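Emholm shoe swap laces up for another round
2021-05-22

Families in Emholm have been bringing their outgrown and hardly worn shoes to the old reading room on Skitum Lane again, and what a cheerful heap they make! The swap has been going for 5 years now, and in that time it has grown from one shelf by the door into something that fills the better part of the room, with boots along the bottom, school shoes in the middle and everything else wherever it will fit.

Canvas shoes have been the great success this spring. They are light, they go with nearly anything, and children seem to grow out of them long before they have worn them through (as any parent who has bought a pair in April and tried to squeeze a foot into them in July will tell you). So far this season 200 pairs have come in, and a good many of those have already gone off again on new feet.
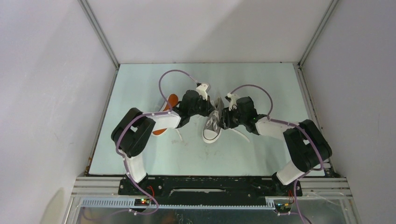
Laces are where most of the work lies, as it happens. A pair may arrive in perfectly good order apart from a lace that has worked its way out of half its holes, or one that has been tied so often in the same place that it will hardly go through an eyelet any more. The helpers at the lacing table like to open everything right up, pull the tongue straight and start again from the toe, keeping the two ends level as they go. It is slow, pleasant work, and there is usually a pot of tea on the go and somebody's radio in the corner.

The haberdashery in Ploderach has been kind enough to put by its odd lengths of white lace, and Mathur, the shoe repairer's by the bridge, has offered to look over any soles that are starting to come away. Both have asked for nothing in return, though a tin of shortbread did find its way to each of them at Easter.
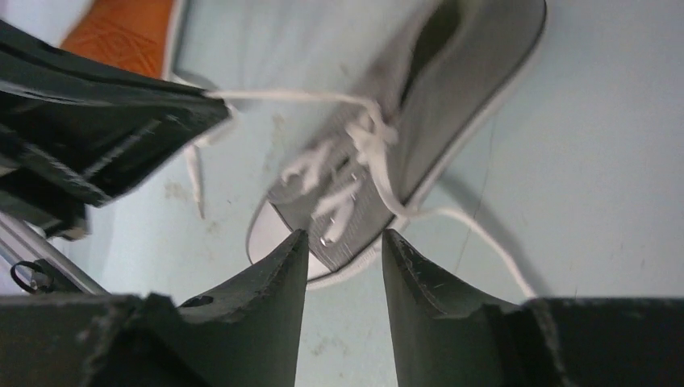 Anyone with shoes to pass on is asked to tie each pair together by the laces before dropping it off, and to tuck a slip of paper inside with the size on it if the number has rubbed away. A quick brush to get the worst of the mud off is always welcome, but please don't put canvas shoes through a hot wash the night before, as they do take a long time to dry out and the shelves are rather close together. Single shoes can't be taken, sad to say, however nice they are.

The reading room is open for the swap on Saturdays until 4 in the afternoon, and children's shoes are kept nearest the window. There will be a break over the summer holidays while the floor is sanded, and the swap will be back in September, in good time for the new school term. Wellingtons in the smaller sizes are especially wanted for then.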